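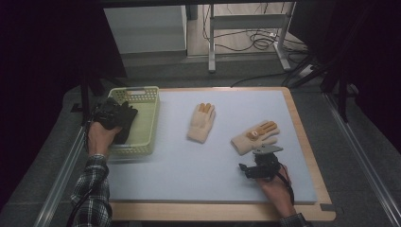

First full week of glove sorting over here at Lirnix and I have so many thoughts that I'm just going to make a thread out of it. Get a drink, I'll be a while!

So the task is called "put the gloves in the basket" and when I heard that I figured we'd be done by lunch. Pick up glove, move glove, let go of glove. My niece could do it when she was 2.

Then you try it with a gripper in each hand in place of your own fingers, and oh my. You have no idea how much your fingertips have been doing for you all these years until you only get to pinch.

A knit glove lying flat on a board has almost nothing to grab. Come straight down on the palm and you mostly squash it. What I like now is going in low from the side, near the cuff, and letting a little fold come up between the fingers of the gripper. Then close, slowly.

The rubbery fingertips are their own story. They grab the foam a bit, so the glove wants to swing around while you lift. I used to fight that. Now I let it swing, wait a beat, and carry on.

And the waiting matters, I think. We're recording all of this so the robot can learn from it, and everything I do goes in, including the little dithery hovering I do when I can't make up my mind. My first 8 demos were pretty much all dithering (sorry, robot).

Best advice I got was to decide before I move. Look at the glove, pick the spot, go. If it slips, pick it up again like a normal person and keep going, and keep that one too! The folks training the Destico model say they want to see recoveries, because the robot is going to drop plenty of gloves itself.

The basket is harder than the board, by the way. A glove loves to hang over the rim, half in and half out. I've started lifting higher than feels natural and lowering the whole thing in before I open up.

We got 39 good ones saved by the end of yesterday afternoon, which made me happier than I expected for a pile of gloves going in and out of a basket.

Someone asked whether I'd rather do it by remote, with the arms across the room. I've tried that a little and I find it much slower, mainly because I can't feel the cloth tugging. With these in my hands I get at least some of that back.

Socks are next on the list in May. If you've taught a robot anything floppy, please tell me how you handle the ones that land in a ball, I'm all ears.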